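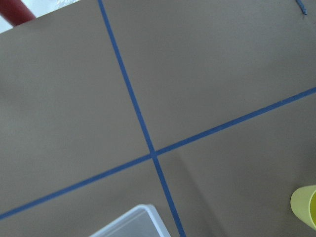
When the Liltwood lesbian network began planning its fall gathering, the first problem was finding a town that would have it. Two venues in Segura turned the group down before the old ferry hall in Gotolstead said yes. In the main room, strips of blue tape cross on a tabletop, and the talk at the planning session was mostly of visas, travel grants and who would look after the children. The gathering opens in October and runs for four days.

Organizers expect 400 women, many of them from small towns where there is no bar, no center and no public group of any kind. Nearly 3000 people get the network's newsletter, but most have never met another reader in person.
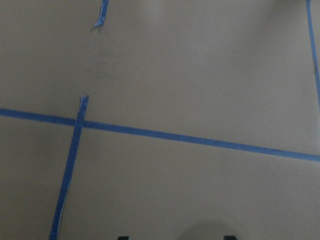
Travel is the largest cost. The network pays full fare for women who could not come otherwise, and requests this year ran well past the budget. Cikitz, a small publisher of lesbian fiction and memoir, is covering part of the gap and will run a reading room on the ground floor.

The program has 8 workshops. Two deal with custody law, one with aging alone, and one with keeping a local group going after its founders leave. The health sessions are closed to the press at the request of the speakers.

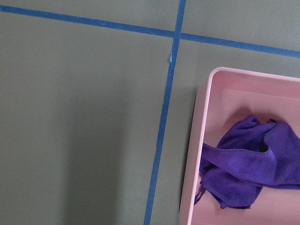 Hyun-seo Bae
Staff writer

Not everyone is happy with the choice of town. The last train leaves early in the evening, and the hotels are a long walk from the hall. The network has booked two buses for the late events. Registration stays open until the end of September, and women who need an interpreter are asked to say so on the form.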